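Sorting blocks into baskets: tips for the play table, playgroup cupboard or spare room

Posted in Tidying, Kids' Gear
By Muireann Hayes

Quick one this week, school hols are nearly on us and I've had a pile of emails about blocks. Mostly foam and wood ones. Where to put them, how to clean them, how to stop them ending up under the couch. So, everything I know, no particular order.

Baskets first

Small plastic ones. Open grid sides if you can get them. Crumbs and grit fall through, you can see what's in there without tipping the lot out, and they hose off in the yard. Lids are a waste of money, they go missing by the second week.

Don't buy one huge tub. I had a huge tub. Everything went to the bottom and the kids upended it every single time. A few little baskets beats it hands down.

Set them in a row along the far side of the table, away from the edge you're standing at. Leaves the front clear for building and there's less chance of an elbow sending the red one over. Touching each other is fine, or leave a gap for a hand.

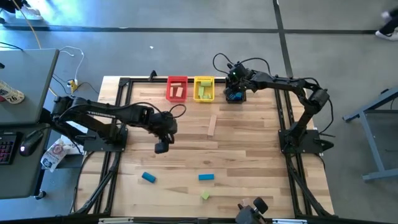
Same goes for a low shelf by the way. Baskets at the back, blocks out front, and work from the middle outwards. Pick up the long planks first as they take up the most room and they're the ones you lean on and yelp. Then the big rectangles, then the cubes. Small stuff last, sweep it to the edge with your forearm and catch it in a basket.

Colour or shape?

Gets people very worked up. My view, do it by colour for under fives, by shape for older ones who are seriously building. Littlies can match a colour long before they can be bothered with "flat ones go here".

But the baskets don't have to match the blocks! Green blocks in a yellow basket is fine. Once they've learned it they've learned it. If you want to be fancy put a dot of coloured tape on the rim. Eimear Moriarty wrote in to say she ties a bit of wool on the handle instead, which would last longer than my tape did.

If you're stuck with mixed sets, wood goes on its own. Wood dings foam. Foam never hurt anybody.

Plain and tan blocks

These are the ones that vanish. Light block, light table, you look straight past it and it's still sitting there when you set out the lunch plates. Pick up the tans before the brights. Or run your hand flat across the whole table at the end, your hand finds what your eyes dont.

Grab by the sides, not the top. Sounds obvious but watch a three year old do it, they claw at the top and the whole stack goes. Two flat sides, gentle squeeze, lift. Foam especially, fingernails leave little half moons in it that never come out. 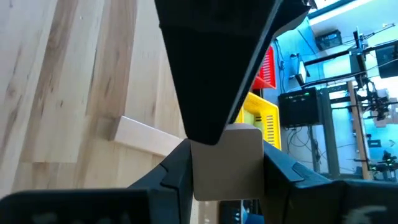 Held by its two sides, a tan block over the timber top.

Cleaning foam blocks

Lukewarm water, drop of dish soap, soft cloth. Wring the cloth right out. Don't soak them, foam drinks it up and then you've got a sponge with corners that smells by Tuesday.

Stand them on end to dry, on a rack or a tea towel. Turn once. Keep them out of full sun, the blues fade first in my experiance and then they go crumbly.

Texta on foam: try a white eraser before anything wet. Biro, forget it, turn that side to the back.

Chewed corners: bin it. Seriously. Little bits come off.

Cleaning wood blocks

Damp cloth, dry straight after. No dishwasher. If they've gone furry, a light rub with 100 grit then something finer, wipe the dust off, done. A bit of food safe oil if you feel like it, leave overnight before they go back in with anything foam or you'll get stains.

The table itself

Light timber tops look lovely and show everything. Wipe along the grain. If yours has seams between the boards, an old soft toothbrush gets the playdough out, dry first, then damp.

Glossy tops, a quick buff with a dry cloth after wiping or you'll see every smear when the light comes in the window. Do it from low down, crouch and look along it. You'll spot smears and stray blocks at the same time.

Felt pads on the basket bottoms if they scratch. Packet from the hardware store, two minutes. Mine came from Kamath, the little shop in Arnley next to the bakery, but any will do.

How long should pack up take?

Fourteen minutes the first time I timed ours, with complaints. Under half that now. What helped:

Give each kid one basket, not one area. "You're yellow" is easier to follow than "do that end".

Leave the biggest block standing till last. Jarlath Hennessy does this with his lot and calls it the lighthouse. Everything else has to be in before the lighthouse comes down. Works a treat on mine.

Wedges go in slope side down or they slide off the pile. Fussy, I know.

Don't fill past the rim. If it's over the rim you need another basket or fewer blocks.

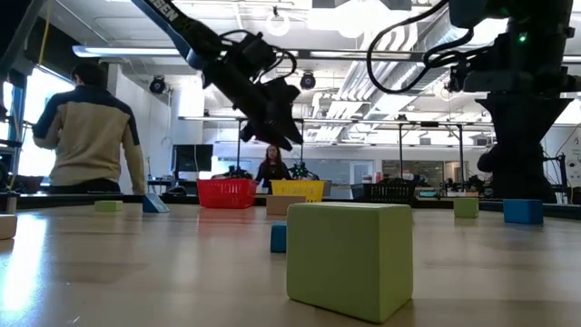 Big green block left standing, baskets lined up at the back: red, yellow, black.

What the spare basket is for

Have one with no colour or shape job. Odd bits, the block that belongs to next door, the wheel off something. Empty it at the end of the month, November's had two pegs and a domino in it. If you don't have a spare basket the odd bits go in the yellow one and then the whole system's shot.

How many blocks do you need?

Fewer than you've got. We had 88 at one point from three different sets plus hand me downs, and they only ever used the same couple of dozen. I put the rest in a pillowcase on top of the wardrobe and swap them over when things get dull. They come down like new toys.

Op shops are good for foam ones but give them a squeeze and a sniff first. If it doesn't spring back leave it there.

Few from readers

Tianyou Feng: keep a cheap dustpan hanging off the table leg on a hook. For the crumbs and the blocks. Shovel and tip.

Fiachra Ó Dálaigh: cable ties through the grid sides to join two baskets together so they stop sliding apart. Snip the tails flush, they're sharp.

Eimear again: zip up mesh laundry bag for travelling with a set, then the whole bag gets a rinse at the other end.

Next time, puzzles with missing pieces and whether to bother. Send me your tips for those, and if anyone's found a decent basket that fits a 14 inch shelf please let me know, I've tried everything at the big places and they all stick out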